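Corrugated cardboard

Corrugated cardboard is a packing material made from a fluted sheet of paper glued between one or two flat sheets, known as liners. It is light, cheap and stiff for its weight, and is used mainly for boxes.

History

Pleated paper was first used in the nineteenth century as a lining for tall hats. It was later wrapped around bottles and glass lamp chimneys, and the addition of liners made it strong enough for shipping boxes. In the Imska valley the trade began with a mill at Eder, where Hubert Steiner ran a single machine with 12 workers. The mill was later sold to Varnero, which closed it and moved the work downriver.

Manufacture

Paper for the middle layer is softened with steam and pressed between toothed rollers. Starch glue is put on the tips of the flutes and the liners are pressed on. The board is then dried, cut and creased. Large flutes cushion well, while small ones give a smoother face for printing.

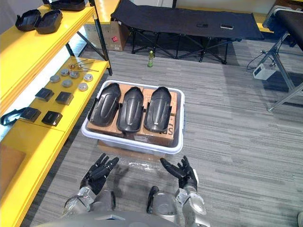 Storage and reuse

Board loses much of its strength in damp air, and boxes kept for a second use are normally stored off bare floors. Many are simply put inside a larger container. A plastic bin holds brown boxes stacked nearly to its rim, and a flattened sheet of cardboard serves as a mat underneath. Printing on the boxes does not prevent recycling.

Waste board is pulped in water, screened to remove tape and staples, and made into new paper. The fibres shorten each time, so some new pulp is usually added. Greasy board is often refused.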